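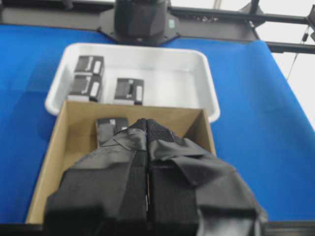

July, a little after 4 p.m.

Second go at the indigo vat, and I'm writing it all down while my fingers are still the wrong color, as last time I left it until after supper and forgot half of it. Kevser, if you're reading this before you start on the wool, please skip to the part on temperature first and come back for the chatter afterward.

I made up the fructose vat in the tall bucket, following the card Hatsue Fukuda left pinned over the sink (bless her for laminating it). The new indigo is the Bouazza powder, ground a good bit finer than what we had in spring, and it wetted out with hardly any fuss – a spoonful of warm water, a lot of patient mashing against the side of the jar, and no lumps that I could find. Lime went in next, then the fruit sugar, and then I did the thing I'm worst at and left it alone.

It sat for two hours. By then the top had gone coppery and there was a nice fat flower in the middle, and underneath the liquor was a clear brownish yellow, like weak tea. I was so pleased I called Nuala in from the yard to look at it.

Dipped so far:

- cotton lawn, scoured, 300 g dry weight, in two batches
- the linen offcuts from Arville, not scoured nearly well enough (my fault)
- one skein of the Utis wool, only to see

The lawn is lovely. First dip came out that odd pond green and turned as it hung, and by the third it had real depth. I kept every dip to 11 minutes by the kitchen timer and let it air for as long again in between. The linen took up patchily, darkest along the folds, and I think it wants boiling with soda ash and starting over. Emília says to leave it and call it clouds. We'll see what the Londville people think, they did ask for plain.
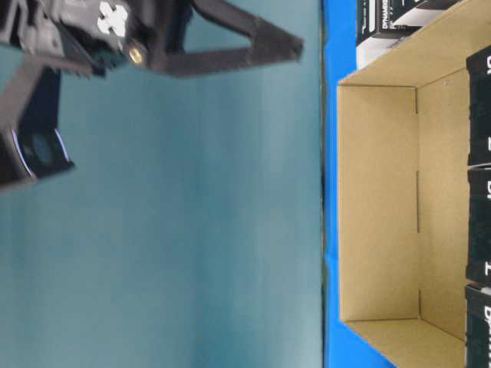 Gripper, side view, against the teal backdrop.

Temperature: the vat had dropped further than I'd like by the last dip, and the color was noticeably slower to come. I've wrapped the bucket in the old quilt and will warm it gently in the morning. Kevser, please don't put the wool in until it's properly warm again, and lower it in slowly so you don't carry bubbles down with it. The test skein felt a little harsh, so I'd keep your dips shorter than mine and give it a vinegar rinse at the end.

Swatches are stapled on the facing page under number 886, following on from Pui-shan's madder set. I haven't washed them yet, so expect them to rub off on your cuffs.

Still to do: order more lime, rinse the stirring stick, find the good tongs.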